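Why Do Walls Get Spotty?

Go look at a wall. Any wall. Get your nose right up close.

Looks clean from the couch, right? Now look again. Bet you found a speck. Maybe a whole bunch of specks. Walls are sneaky like that. They stand there doing nothing all day and still get dirty.

So where does it all come from?

Dust first. Dust is tiny bits of stuff floating in the air. Threads off your socks. Crumbs. Soil from your shoes. Skin flakes (yep, yours). Pet hair if you have a pet. Most of it lands on flat things like shelves and tables, but a little bit sticks to walls too.

Why does it stick? Walls stand straight up, so you'd think everything would slide off. But paint isn't really smooth. Under a magnifying glass it has bumps and dips, like a very small mountain range, and dust gets caught on the bumps. Matte paint (the kind that isn't shiny) has more bumps than shiny paint. More bumps, more places to hang on.

Then there's static. Rub a balloon on your hair and stick it to the wall. Same trick, only with dust. Tiny pull, but dust weighs almost nothing so a tiny pull is plenty.

And splashes! Juice. Soup. Paint water. Somebody shakes a wet brush and whoosh, dots everywhere. A splash breaks into drops while it flies, big ones and teeny ones, and they dont all land in the same place. That's one way you can get a bunch of dots close together and then lonely ones farther off.

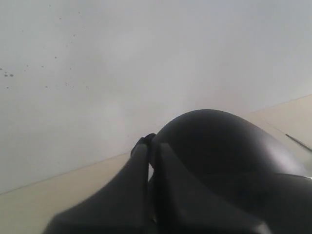
Pale walls show dark specks best. Paint the same wall dark brown and you might never notice them, but then white dust would pop right out. Your eyes are good at spotting differences. Dark on light, light on dark. That is called contrast. Good word. Use it at dinner.

Shaohua Tang paints rooms for a living in the town of Drutstead, and she has a good trick. Turn off the big light. Hold a flashlight flat against the wall so the beam skims along it. Every bump gets a little shadow! Now you can tell if a speck is sticking out, or if its just a flat stain. Try it tonight. Don't shine it in anybody's eyes.

Next, corners and edges. Look at the line where a wall meets a counter or a shelf or the floor. It often looks darker than the stuff on both sides. Could be dirt, since crumbs roll in there and get stuck. Could just be shadow, because light has a hard time getting into a narrow place. How do you find out? Wipe it with a damp cloth. Dirt comes off. Shadow stays put no matter how hard you scrub.

OK, cleaning. Ask a grownup first, some paint rubs right off.

Start dry. Soft cloth, wipe gently, top to bottom. Still spotty? Dampen the cloth with plain water and squeeze it out really well. Dab the speck. Don't scrub in circles or you can end up with a shiny patch, and that looks worse than the speck did. Dry it with a clean cloth.

Warrick Lockyer's class at the Manurung school made a speck map last October. They taped a square of string on the hallway wall and counted every dot inside it. 181! Then they cleaned the square, waited 2 weeks and counted again. 13 new ones. Most were down low, right at backpack height. Hmm. Wonder why.

You can make your own map. You need string, tape that peels off easy, paper and a pencil. Draw your square on the paper, put a dot for each dot on the wall, write the date on it. Then come back and check. Are the new dots high up or low down? Spread out or bunched up? Near a door? Near the trash can?

Write down your best guess before you count. Scientists call that a hypothesis. Hard to spell, I had to look it up twice.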